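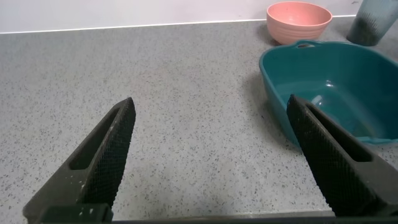
The Saturday open house at the Laltgate building in Istemberg started at 10, and I got there early because I never trust the bus out that way. I had signed up back in January, when the Dultenell people first put the word out, and then forgot all about it until the reminder came. I'm so glad it did!

I'd been picturing a factory, with yellow fences and big swinging machines. The room they took us to first was set up like the corner of somebody's kitchen, with a speckled gray counter, a plain white wall behind it, a pink bowl, a tall cup and a teal dishpan. My own dishpan at home is nearly that color, and I felt rather fond of the place right away.

The task that morning was tidying up: pick up the bowl, put it in the pan, then do the same with the cup. A young woman from the teaching crew sat on a stool a few feet away with a controller in each hand, and whatever her right hand did, the robot's hand did too. (The left one worked the arm at the next station, which was switched off for the tour.) She squeezed, and the two fingers came together. She let go, and they opened up again. She watched a screen the whole time, showing her the view from a little camera by the robot's wrist, so those two dark fingers were always sticking up into her picture. I asked if that got in the way and she said no, she'd miss them if they were gone, they're how she knows where she is.

They let us look at the fingers up close while the arm was parked. Each one has a black pad on the inside with a fine diamond pattern, a bit like the handle of a good screwdriver, and a long slot cut through the part behind it. The left one had little white specks and scuffs on it down low. I liked seeing that. It looked like a thing that gets used.

Each try, start to finish, is called a demonstration, and the crew had saved 1,377 of them for this one chore when we visited. The first 300 were done with the bowl alone, before they brought in the cup. They'd hoped to have enough at 800, our guide told us, but the robot kept doing poorly whenever the pan was moved over to the side, so back to the stool they went. Between tries somebody shifts things a little on purpose, the bowl closer to the wall one time, the pan turned a bit the next.

Then we got our turns, and oh my. There were 8 of us in the group and I went near the end, which gave me plenty of time to think I'd be good at it. I was not good at it. You can't feel anything, that's what threw me, so you squeeze and squeeze and have to trust your eyes. I came down beside the bowl twice and closed on nothing, and on the third go I got the rim and carried it across at the speed of a tired snail. Everyone clapped anyway. A boy who couldn't have been more than ten did the bowl and the cup in one smooth go, and the crew asked if they could keep his.

After that we walked over to the Tekleab room, where the teaching is done by hand. You take hold of the arm itself and walk it through the motion, and it remembers. I found this much easier and could have stayed all afternoon. The arm is lighter than you'd expect and gives way very politely, though your shoulder does start to notice. The crew still prefer the controllers for kitchen chores, as your own arms stay out of the camera's way.

Coffee was in the lobby, with very nice seed cake, and I talked far too long with a retired couple who wanted to know when it would do windows. If you go, wear flat shoes and ask for the morning group. The parking lot is around the back and the sign for it is tiny.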